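# Moving a bindery, one shelf at a time

Cengiz Karabulut has run the Studorico bindery in Avholm for most of his working life. In March he moved it across town, into the old Robles print works. We talked at his new bench.

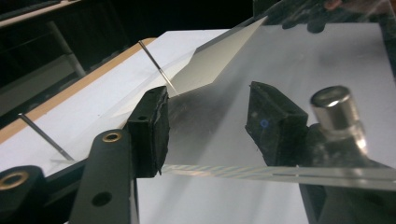
## Why he left the old place

The rent was part of it, but the stairs were the bigger problem. "We were on the third floor with no elevator," he says. "Board comes in heavy packs. I carried it up when I was young and didn't think about it. Then my knee went, and I started ordering less board than I needed."

He looked at two other buildings first. One was damp. The other had a landlord who wanted the presses out of the building by six every evening, "and I still don't know where he thought they would go."

## What he binds

Theses pay the bills. The college sends him 300 in a normal year, nearly all in the same two weeks. The rest is repair work: family Bibles, cookbooks, parish registers, a set of tide tables that belonged to a ferry company.

"Cookbooks are the worst," Karabulut says. "People want the stains kept but they want the pages flat. I can do one or the other. I ask them to choose before I take the money."

He charges a deposit of 50 on repairs and gives a date only after he has taken the spine off. Customers don't always like that. He used to guess, and he was usually wrong - glue from the seventies can take an afternoon or a week.

## Teaching

He takes one learner at a time. The last one left for Ballano and now makes boxes for a museum there. Karabulut would like another but hasn't advertised.

"The first months are folding and sewing. Most people want to do leather right away. I tell them to sew 50 sections and come back, and some of them come back."

## What's next

The big guillotine is still in storage. The floor under it has to be checked, and the engineer has canceled twice. Until then he cuts by hand and sends large jobs to a printer down the road.

I asked if he misses the old shop. "The light was better," he says. "In the morning, anyway."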